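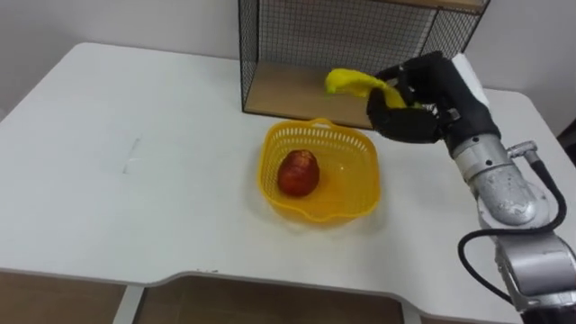
Fruit basket (household)

A fruit basket is an open container used for keeping fruit within reach, usually on a kitchen table, a worktop or a desk. It is one of the oldest household objects still in daily use, and one of the most cheerful! Willow, rush, wire, wood and moulded plastic have all been used, and the shape has hardly needed to change: a flat base, sides high enough to stop an apple rolling off, and very often a handle.

Plastic baskets

The perforated plastic basket is light, cheap and wonderfully easy to live with. Rows of small slots or square holes let air move around the fruit, and let water run out if the basket has been used for rinsing. Yellow is a favourite colour in homes, where a bright basket can lift a plain white table. In Testthorpe the square kind with a single rear handle is known as a "dovdale", after the Dovdale market where it was sold by the stackful every October.

Placing and cleaning

The table beneath matters as much as the basket. A smooth white top shows every drip of juice, and a quick pass with a cloth before the basket goes back keeps the underside from sticking. Shelves at the far end of the table are handy for anything that should be kept apart from ripening fruit.

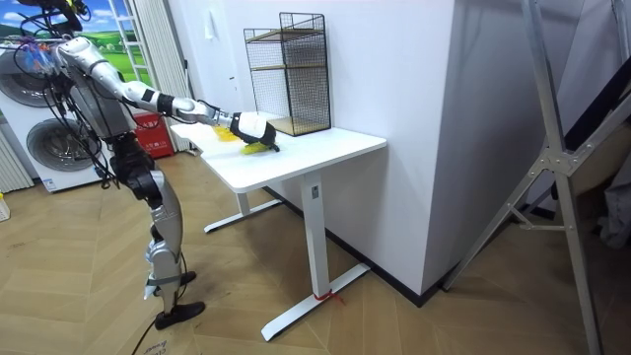 Roksolana Fedoruk disagrees with wiping the table alone: the basket should be turned over and its base wiped too, she writes, as old juice gathers in the holes and draws fruit flies.

Both jobs together take up to 3 minutes, and a soft brush will clear any hole that a cloth can't reach.

Filling

Apples and bananas are the classic pair, and they look splendid together. Heavy, firm fruit goes in first and low down,

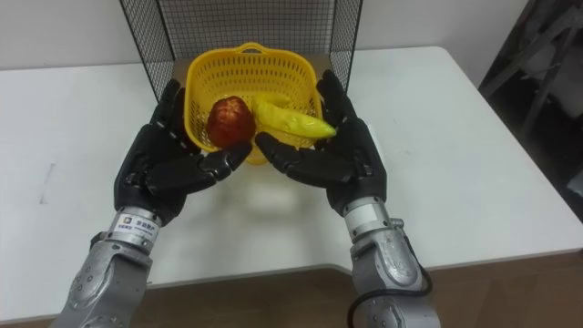

with bananas laid across or beside it so that their skins aren't pressed. A small basket is happiest with a single layer. Bananas with green tips will go on ripening in the basket, and a ripe apple next to them speeds things along. Artificial fruit is also popular for display, and needs only dusting.

Carrying

A loaded basket is best held from both sides, with the fingers curled under or against the walls. The handle is fine for an empty basket or a light load.
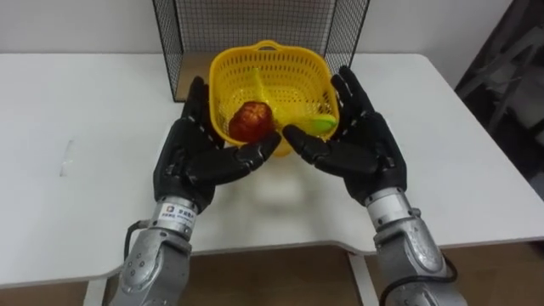

See also

Bread basket
Colander
Fruit bowl
Trug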